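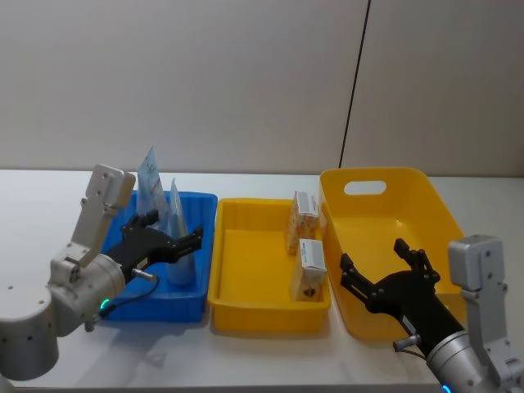

Stillo cell, progress report for the Sandetti fund

11 December 2025

Hello again! When I wrote to you last, the Stillo cell was mostly a list of worries and a spreadsheet with too many red rows. It's in much better shape now, and I'd like to take you through what I did with the upkeep part of your money, what it fixed, and what still bugs me.

A quick recap of the job, as your board has changed a bit. The cell has two arms over one table, and it sorts small pharmacy goods (tubes, cartons, the odd floppy packet) between shallow trays and a deeper bin. The sorting software is a separate line in the grant and gets its own report. My part is the hardware: keeping the arms healthy, the grippers square and the cables in one piece, so that when a run goes bad we know it isn't a loose screw.

Cables first, because they ate the fall. Each gripper gets its power and signal through one thin cable that plugs in at the side of the gripper and runs back to the wrist. In the old setup I had them tied down snug, which looked lovely and was a mistake. When the wrist rolled all the way over, the cable went tight and pulled sideways on the connector, and every so often the gripper dropped off the network for a moment. Then the arm would stop, I'd restart it, and it would behave perfectly for an hour while I stared at it. I lost 14 working days to that fault before I caught it with a meter on the line (and I had blamed the software for most of them, for which I've said sorry).

The fix was cheap. Both arms now have a free loop, long enough for the full roll of the wrist and short enough to stay off the table. I swapped both cables and both connectors while I was in there, and bought spares. Since the change we've logged 400 hours with no dropouts at all. I'm very happy with that number! 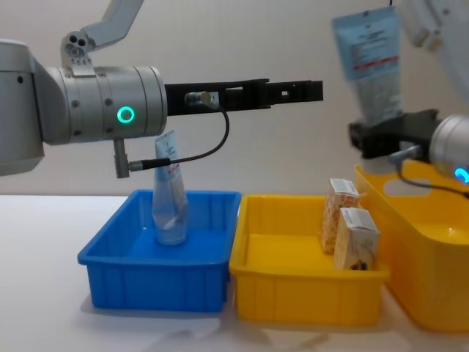

The loop does have a price. It hangs lower than the old routing did, and over the blue tray it can come close to anything tall that's standing up. Tubes balanced on their caps are the worst for this, as they'll go over at a nudge. I've asked for a slightly higher approach on the left side and I'm trying a softer, thinner cable on the bench. If it survives the bending test I'll put it on the left arm first and leave the right one alone for comparison.

Grippers next. We had trouble with squeeze tubes slipping at the crimped end, and for a while I kept turning up the grip force, which gave us some very sad looking tubes. The real trouble was that the fingers on the right gripper didn't meet evenly. One side touched first and the other followed a hair later, so everything got a little twist as it was picked up. I shimmed the finger mount, reset the closed position, and brought the force back down to where it started. Then I wrote the settings on a card and taped it inside the cabinet door, where they should have been all along.

The check I use now is simple and takes very little time. Jaws closed, light behind them, look for a gap. Then a strip of paper pinched at the tip and pulled gently, first one way and then the other. I do it every 1,000 picks, and I've done it 58 times so far on this set of fingers. Two of those checks turned up something worth fixing, both times a mount screw backing out. Those screws have thread lock on them now.

Table and bins. This is the dull bit, but it matters more than I expected when I wrote the proposal. The trays are light plastic and they creep when a gripper brushes the rim. A tray that has shifted a finger's width is enough to spoil a low pick. I tried double-sided tape (leaves gunk), then little rubber feet (better, but they raise the floor and everything has to be taught again). At the moment I square the trays by hand against a cardboard template before each run. It works, it's slow, and I'd love to replace it with proper locating pins. I have a drawing from the Wutar workshop for a set that clips to the table edge, so we wouldn't need to drill the top.

Wrist joints. Both were due for their backlash check. The left is fine. The right has a touch more play than it did in March, still inside the limit, but I don't like the direction it's going. I've moved its next check forward and asked Asfaw, our parts supplier, for a price and a lead time on a replacement unit. The price came back lower than I'd feared. The lead time came back longer, so if the play keeps growing I'll want to order before the joint reaches the limit.

Money. The upkeep line is under budget, mainly because the cable fault turned out so cheap in parts. With your okay, I'd like to put what's left toward the locating pins and hold the rest for that wrist joint. It doesn't need any new funds, only a move between two lines on the Sandetti form, and I've filled that in and attached it.

Next up for me are the thin cable test, the pins if you agree, and a clean written procedure for the finger check so someone else can do it when I'm away. If you'd like to visit, mornings are best, as I do the checks first and you'd get to see the grippers up close before the runs start.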